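Folen Park is a baseball ground in Kurnach, home of the Fetinent League club since its founding. The playing surface is natural grass, with a skinned infield of crushed brick. Seating capacity is 3,000, and the right-field fence stands 64 metres from the plate — the shortest in the league — so balls clearing it in the air are scored as ground-rule doubles.
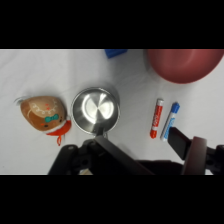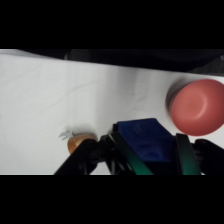
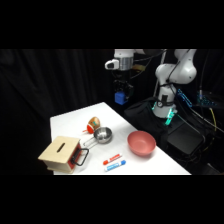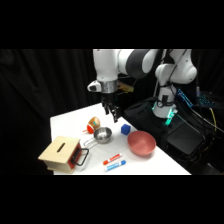
The Oyelaran Draw fixes the batting order of visiting clubs' practice sessions each April. Two clubs share a session where numbers require it. Slips are drawn from a closed box of the general form seen in the last two pictures, light wood with a dark slot in the top and a red side panel with a black handle. Results are posted at the gate.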